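Robot Maintenance, Session 4: Looking after the hand and wrist
Notes by Sabina Patwary, Grasska workshop

Last week we got as far as the shoulder, so today we carry on down the arm to the part everybody wants to play with. The hand is my favourite bit of the whole machine (you'll have guessed) and it takes the most wear, so it gets a session of its own.

Before you touch anything, put the robot in its rest pose and switch off at the main isolator, then wait 2 minutes for the drives to settle. Stay outside the yellow tape until whoever is on the pendant calls "dead". Hongjun Bai will be on the pendant for group one and Senad Hodžić for group two.

Begin with your eyes. Get down to the level of the hand with a torch and look along each finger from the base to the tip. You're looking for grit in the gaps between segments, shiny rub marks, and any screw head that has started to round off. Small scuffs on the forearm cover don't matter. A crack at a joint ring does, so run a fingertip right round it.
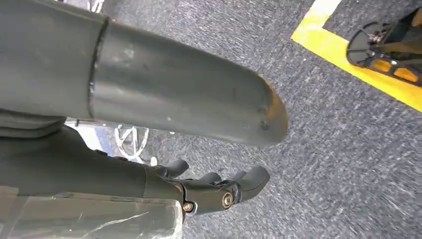

Fig. 4.1. Forearm and hand at close range. Note the hex-headed screws at the lower knuckles and the gaps between finger segments.

Now the screws. Use the short hex key from the Lenari kit and not the long one, which makes it far too easy to overdo things in a joint this size. Nip each one up gently, and stop if it turns more than a quarter. A screw that moves that far goes in the log with its position, and we'll take it out and look at the thread together. It's a lovely moment when you first feel the difference between snug and tight — take your time over it!

Next, bend every finger by hand through its full travel. It should move smoothly, with the same light drag all the way. If one catches, brush out the gap with a dry brush and try again before you reach for any grease.

The log sheet asks for running hours. Our unit stood at 2,110 when I wrote this, and the hand is checked every 100, so please fill in the new reading even if you find nothing at all.

For next time: read page 42 of the Goh manual, on foot pads, and bring your own torch.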